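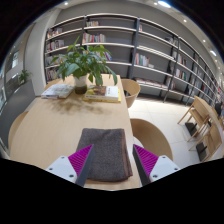 Sending a Gift Order to More Than One Address

Orders from the Correia dessert catalog can be split across several recipients in one checkout. Each recipient gets a separate box, card and tracking number.

1. Add the first item to the cart and select Ship to Someone Else.
2. Enter the recipient's name and street address. Frozen items do not ship to PO boxes.
3. Choose an arrival date. Dates shown in gray are full.
4. Type the card message. The limit is 134 characters, counting spaces.
5. Select Add Recipient and repeat steps 1 to 4. One order can hold up to 10 addresses.
6. Check the summary page. Shipping is charged per box, and a discount code applies once to the whole order.

To change an address after payment, open Order History and select Edit next to the box. The link closes at 2 p.m. the day before shipping. In June, cheesecakes ship with extra dry ice and the arrival window is one day shorter.

Error 219 means the ZIP code and city do not match. Correct either field and select Update.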